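Kimari Nights: a Cold War board game that ate my August

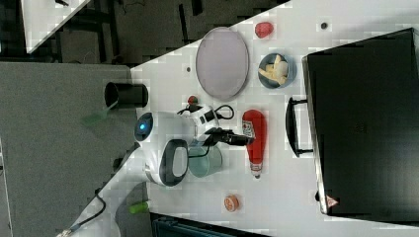
I have a soft spot for anything with dead drops and forged passports in it, so when Kimari Nights finally came back into stock I ordered it the same morning. It's a spy game for two to four players, published by Quiroga, set in a made-up port city called Prallenmont where everyone's embassy is on the same street and nobody's cultural attaché knows a thing about culture. One of you runs the local security service and the rest run foreign stations. You spend six rounds (each one is a month in the story) recruiting sources, feeding each other rubbish and trying to work out which of your own agents has been turned. Have snacks within reach before you start, because you won't want to get up. The board itself is big, so clear more space than you think.

The heart of the game is the defector deck. Once a round somebody walks in to your station with a story to tell, and you have to decide whether to believe them. The cards are lovely! There's a shipping clerk with a list of cargo manifests, a cipher typist who wants a flat in the suburbs, and a very nervous colonel who I have now trusted four times and been burned by three. Whoever planted the defector gets points if you act on the story, but if you spot the plant you can play it straight back at them, and that's where the game really sings. I had one evening where Zawadi Shemweta fed me a false submarine schedule for two whole rounds and I was so pleased with myself for "checking" it with a second source, who was also hers. I'm still cross.

Money is tracked in a currency called the kavo, and you start with 2000 of them. It sounds like loads. Your first safe house costs 334, a decent forger is more than that, and by the middle of the game you're paying sources in promises. I finished my first game with 1191 in the bank and came dead last, so don't hoard like I did. Spend it, bribe the harbour master, buy the typist her flat.

Now the moans. The rulebook is a mess. It explains how to burn a source on one page and what a source is several pages later, and the section on radio traffic had to be read out loud twice before any of us got it. There's a decent summary on the back cover which I'd photocopy for each player. I'd also have liked proper screens to hide your files behind. The folded card ones fall over if you breathe near them, and in a game about secrets that matters quite a bit (I've seen far more of other people's agents than I should have).

With two players it's a bit flat. You know exactly who sent the defector, so the only question is whether they're bluffing, and after a couple of rounds you get a feel for it. Three is good, four is brilliant but long. We started one at half past seven and were still accusing each other at midnight.

The tray for the cards is a good one, with a slot for every deck, and everything goes back in without a fight. The artwork is all browns and mustards with lots of men in raincoats, which suits it, though I did mix up two of the couriers all through my first game and sent the wrong one over the border. The text on the source cards is small, so put the big light on.

Would I buy it again? Yes, if you've got a regular group who don't mind being lied to. If you mostly play as a pair I'd borrow a copy first. I've heard there's an extra deck coming with a second embassy in it and some new walk-ins, and I'll be getting that too, provided the colonel stays well away from me.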